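Open day at the Skernivine knitting mill

I'd been meaning to get out to Skernivine for years, and when my sister-in-law rang to say the mill was opening its doors for a day in April I put my name down before she'd finished the sentence. It's a 90 minute drive if you don't stop, and of course we stopped, because the bakery in Cluvinberg does a rhubarb bun that I have thought about more often than is sensible.

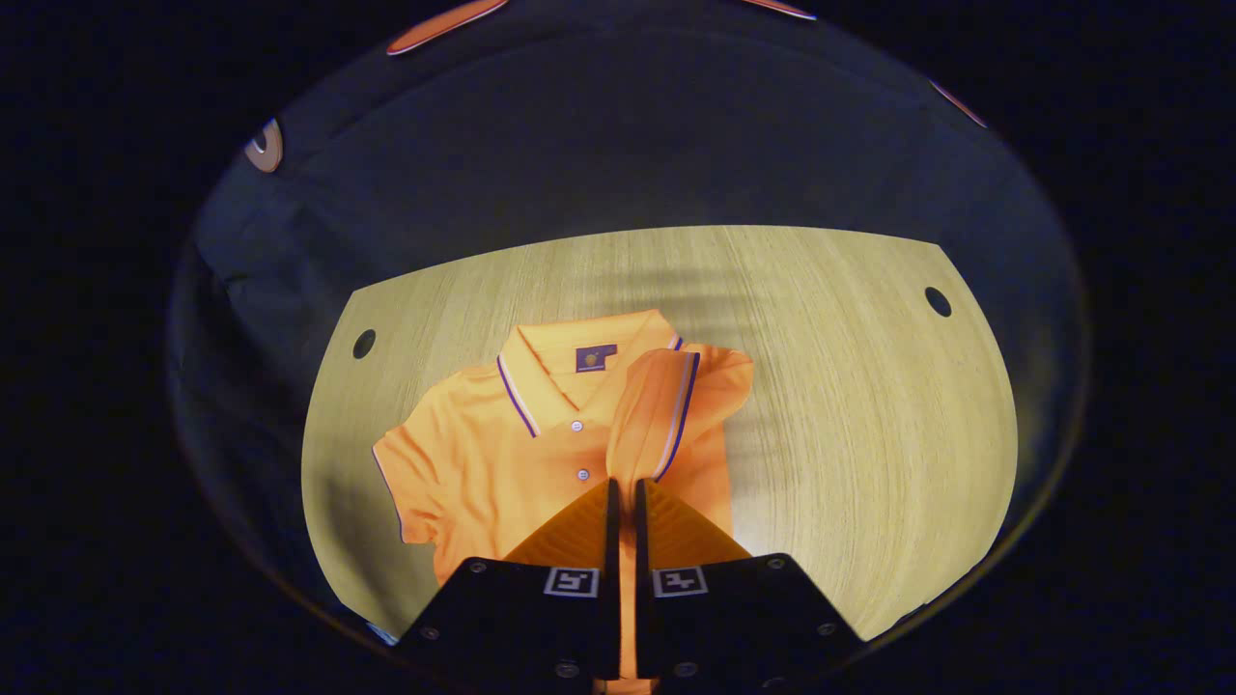
We arrived a bit after ten and there was already a queue along the fence, mostly locals, quite a few of whom had worked there or had a mum or an uncle who did. The Kuzmenko family started the place in a shed behind the creamery, and it's still mostly known as Kuzmenko's even though the sign on the gate says Flikari now. Two names for the one mill, and people seemed to use whichever they grew up with.

Our group was taken around by Nadiia Dovhaniuk, who looks after the dye house and has a voice that carries over anything, lucky for us as the knitting floor is LOUD. They hand you foam earplugs at the door and then you spend the next half hour taking them out to hear what she's saying. The circular machines were my favourite part of the whole day. The yarn comes down from a great ring of cones overhead and the fabric drops out underneath as one long tube, and I could have stood there until closing — my brother-in-law Pete had to come back and fetch me twice.

Nadiia had a piqué fabric on a roll for us to feel, the bumpy sort you get in polo shirts, next to a plain jersey made from the same cotton. I'd never thought about why one sits away from your skin and the other clings, but once you've rubbed them between your fingers it makes perfect sense. She told us the collars are knitted separately on flat machines, with the coloured tipping worked in as they go, and they come off in a long strip joined by a single thread. Pull the thread and the collars come apart. She let one of the little girls in our group do it and I don't mind admitting I was jealous.

The dye house was warm and smelled a bit like a swimming pool. Most of the club and school colours are done there, and there's a wall of little fabric swatches, 396 of them according to the label, each with its recipe card tucked behind. Nadiia said the oranges and reds give her the most grief, and that a school will always notice if this year's batch is a shade off last year's, usually on the first morning of term when everyone is lined up in the sun.

After that came cutting and sewing, which was quieter than I'd expected, with the radio going and only a few of the machinists in for the day. Fedir Lysenko showed us how a placket goes on, that fiddly bit with the buttons down the front, and he did it in less time than it takes me to thread a needle. I've made two shirts in my life and both plackets puckered. He had a look at a photo of one on my phone and was very kind about it. He reckons I'm stretching the fabric as I feed it through, and that I should baste it by hand first and stop being in such a hurry. I've since tried this on an old tea towel and there's been some improvement.

Lunch was in the canteen, soup and a roll for a gold coin, and very good soup it was too. We ended up sharing a table with a retired couple who'd met on the night shift there and who argued happily the whole way through about which door the old bus used to stop at.

There's a small shop by the front office selling seconds and ends of rolls. I came away with almost three metres of a navy interlock and a bag of odd buttons, and Pete bought socks. Cash is easier, as the card machine was having a bad day. If you've got a sewer in the family I'd go here early, before the good remnants are picked over.

A few practical bits for anyone thinking of the next one. Parking is on the grass beside the oval and it gets soft at the bottom end. Wear closed shoes or they won't let you onto the knitting floor. The stairs up to the cutting room are steep, but there's a goods lift and they were happy to take my sister-in-law up in it when her knee was playing up. The shop is also open on a Tuesday, mornings only, if you can't make it to the open day itself.

We got back to Cluvinberg just before four and the bakery was shut.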